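Namero evaluation kit - speaker notes
Thu 22 June, slot after Graça Amaral

**Slide 1. Title**
Say what was reviewed: the Namero simulation kit, standard licence, as sold by Tumon. We paid for it. Mention that Farouk (the hosted version) is a separate product and wasn't tested.

**Slide 2. What you get**
- Kitchen scene set, two-arm robot model, task editor, logging.
- Prerkia import works, but joint limits have to be checked by hand. Our first import had the wrist limits swapped - show the log if asked.
- Documentation is adequate for setup and thin on contact settings.

**Slide 3. Installation**
Took us 2 days, most of it on graphics drivers. The installer gives no warning when it falls back to software rendering. Check the start-up log before you time anything.

**Slide 4. Test method**
We ran 200 episodes on pick-and-place tasks with the default controller. Object positions were shuffled between episodes. Same seed list for every build, so the runs can be compared.

**Slide 5. Results**
41 episodes failed. Pause here. Most failures were grasps on thin, flat objects, where the fingers closed above the item. Round objects did better than we had guessed. Don't quote a success rate for real hardware - we have no figures for it.

**Slide 6. Complaints**
- Friction values are set per scene, and we need them per object.
- The robot-view camera can't be levelled from the menu. You have to edit the config file and restart.
- Support replied to both tickets, one of them with a usable patch.

**Slide 7. Recommendation**
Worth buying for early controller work and for layout checks. Not yet for grip tuning. Graça will have covered price, so skip it unless there is a question.

**Slide 8. Leave up during questions**

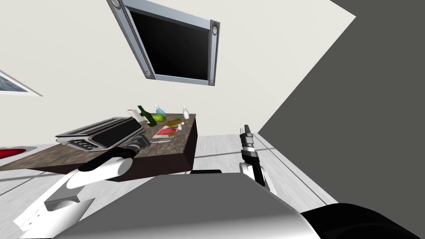

Namero kitchen scene, robot view: both grippers, with the toaster oven on the island.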